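Chapter 4: Dust and Where It Goes

I used to think dust came in through the window. Some of it does, but plenty is made indoors – fluff from bedding, threads from clothes, bits of skin. My old teacher, Birthe Lauritsen, had us weigh the sweepings from a guesthouse in Brarkero one February, and we got over 40 grams from a single corridor!

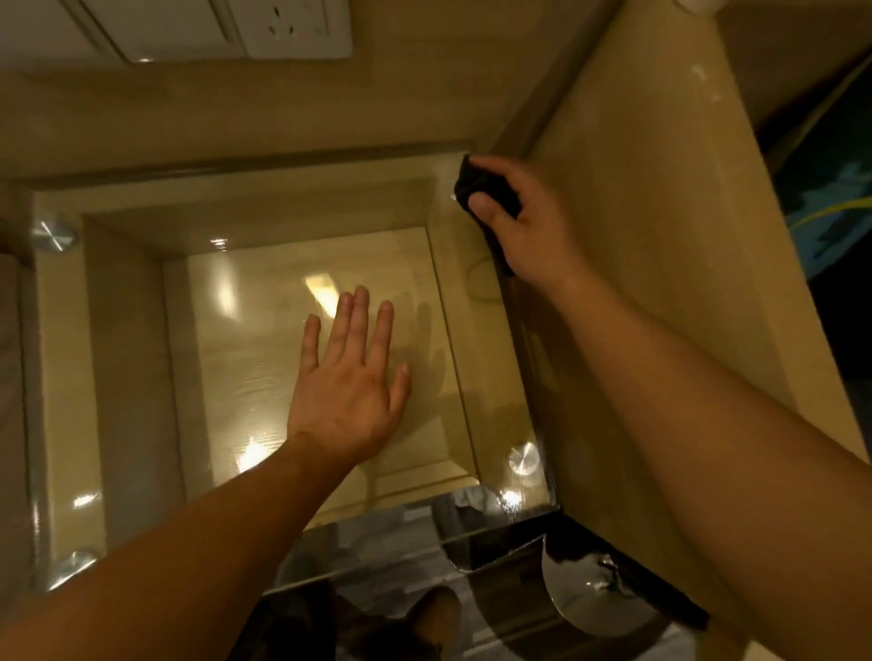
Fibres are the big players in a bedroom. They're long and light, so they drift for ages before they settle, and a person turning over in bed is enough to send them up again. We'll come back to this when we get to carpets (my favourite bit, sorry).

Grit behaves quite differently. It's heavy, it drops near the door and it stays put until somebody treads on it. 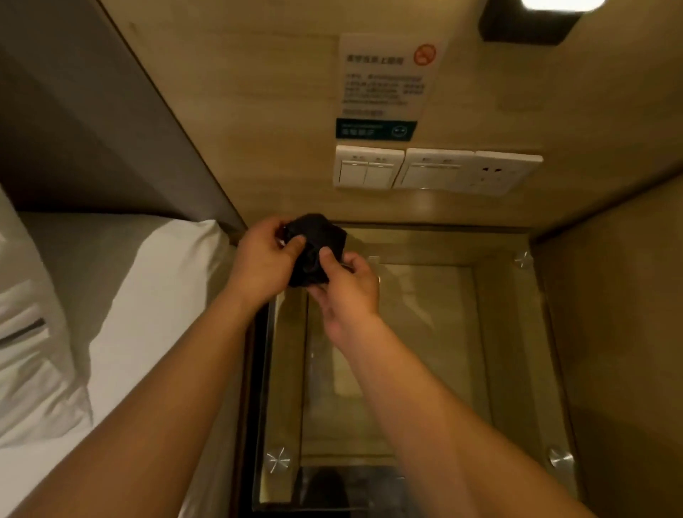

4.1 What makes dust stick

Rub a dry surface and you can leave a small electric charge on it, which pulls in fine particles. Grease holds them too, and so does damp.

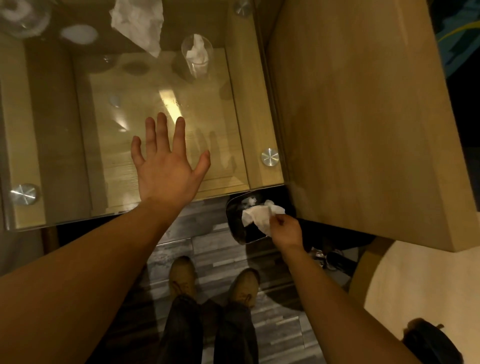

Why does dust gather in corners?

Air moves more slowly there, so the particles have time to settle.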